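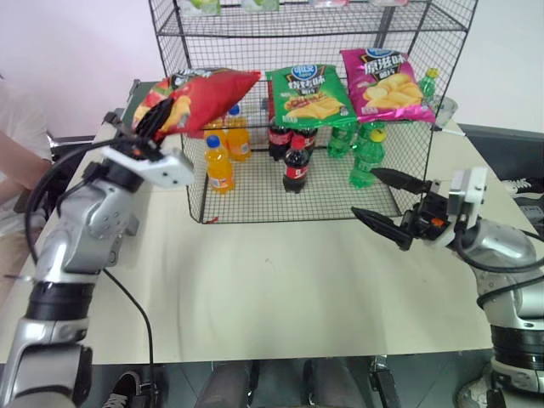 Digital edition of the Gramham Psalter glosses

The Department of Classical and Medieval Languages is pleased to announce that the online edition of the Gramham Psalter glosses is open to readers as of June 7, 2020. The edition presents the Latin text of 114 psalms, together with the Greek marginal notes and an English translation prepared by Despina Kouris and Eluned Ellis.

Each psalm may be read as continuous text or word by word. In the second view, selecting a word displays its dictionary form, its grammatical analysis and any gloss attached to it. Readers may hide the translation, the notes or both. Variant readings from the Vlachopoulos fragments -- four leaves in all -- are shown in a separate column and may be switched off from the settings menu.

The work was begun in February under the direction of Savvas Makris. Ye-ji Ha was responsible for the display of accents and abbreviations, which had caused difficulty in the trial version.

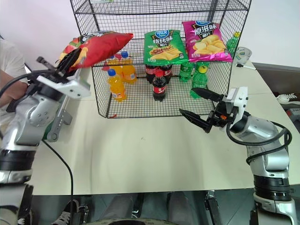 Using the edition in teaching

Teachers may prepare a reading list of up to six psalms and share it with a class by means of a single link. Students do not need an account. Printed copies of the user guide are available on request from Florante Sison at the departmental office.

Corrections to the text or the grammatical analysis should be sent in writing, quoting the psalm and verse. Accepted corrections will be entered at the end of each term and acknowledged in the list of changes.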